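Print this entry | E-mail this entry

Bench notebook, folding cell
09/02/2021

Spent the morning going through Neusa's write-up of the Skalten policy before she sends it to Falcão. The headline is that training on cluttered tables beats training on one cloth at a time. I want to believe it. I don't yet.

The training set is 529 teleoperated episodes, all on our table, most of them driven by the same two people. The test was 20 trials, also on our table, with towels out of the same drawer. She calls that generalization. I'd call it a fair check that the policy remembers where it went to school. Kathleen Keogh made the same point in May about the Brulness baseline and we all nodded and then did it again.

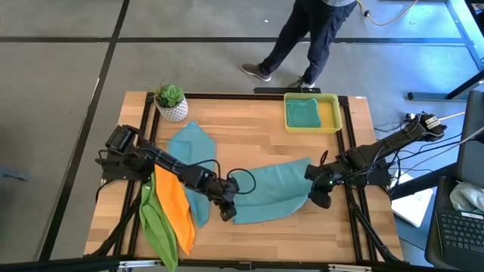
My main complaint is the scoring. Success is "target cloth folded and placed," judged from the overhead view by whoever is at the desk, and the rule says nothing about the other cloths. Take a layout with a teal towel flat in the middle, the light blue one crumpled up next to it, and a second teal towel already folded in the yellow tray. Which teal is the target? If the arm drags the blue one along with it, does that count? And orange and lime overlap on the left, with the lime going right over the front of the table, so a grasp there could easily bring up both. Two scorers could disagree on all of these and each be within the rules.

Second complaint: the plant. It stays in the same corner in every episode I pulled up. If the network is using it as a landmark we would never know from these numbers. Cheap to test. Move it, rerun, see what drops.

Third, and smaller -- the gripper force threshold was changed between the baseline runs and the new ones. Neusa says it makes no difference on terry cloth. Maybe so, but then it costs us nothing to rerun the baseline with the new value.

Asked for before anything goes out:
- 49 fresh trials, layouts drawn by script, nobody arranging by eye
- two scorers, working separately, disagreements reported
- plant in 4 positions, including off the table
- Orico checkpoint rerun with the current threshold

Neusa thinks this is some 20 hours of bench time and says so with feeling. She also thinks the gap will hold. It may. I've put down "no effect after rerun" on the whiteboard as my guess and she has put down hers.

Still to find: the calibration log for the right arm. It isn't in the shared folder.

Contact the bench | Copyright 2021 Folding Cell Notebook | Back to top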